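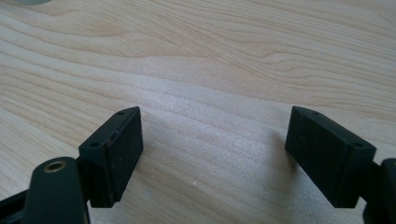

# Chapter 4: Finger Pads, Pivots and Jaw Alignment

In February a packing cell at the Dirkent plant began dropping cartons. The arm reached the right place every time, and the controller logged no faults. Boris Danko, the technician on shift, spent most of a morning checking air pressure and program offsets before he put a square against the fingers. One pad had worked loose on its screws and was leaning outward. He cleaned the mounting face, refitted the pad and had the cell running again by 2 p.m.

Faults of this kind are common and easy to miss. A two-finger gripper has few parts, and all of them wear. This chapter covers the inspection, cleaning and replacement of the pads, and the care of the joints that carry them. Drive units and wiring are left for Chapter 5.

## 4.1 Before you start

Put the arm in its service position and follow the lockout steps from Chapter 2. If the gripper is air-driven, vent the line and confirm that the gauge reads zero. Open the jaws fully - you'll need room to see both inner faces - and make sure nothing is held between them.

Have these ready:

- a lint-free cloth and the cleaner named in the gripper manual
- a hex key set and a small torque driver
- a steel square and feeler gauges
- the service log for the cell

Read the last entry in the log before you touch anything. At Dirkent the cell had gone 89 shifts without a pad inspection, and the log would have shown that to anyone who opened it.

## 4.2 Looking at the pads

Wipe both pads first. Dust on the faces lowers grip, and it can hide fine cracks near the screw holes. Look along the top edge of each pad, then across the inner face. Light scratches are normal. Replace a pad that has a chip, a rounded corner or a shiny worn patch.

Next, compare the pair. With the jaws open, the two top edges should sit at the same height, and each pad should lean by the same amount. A difference between the sides usually starts at the mounting screws or at the pivot. Press each pad gently with a thumb. Movement at the screws feels like a click, while a worn pivot feels soft and lets the whole finger shift.

Write down what you find before you correct it. Ludmila Malý, who kept the maintenance records at Dirkent, asked for a note on each side separately, even when both were good.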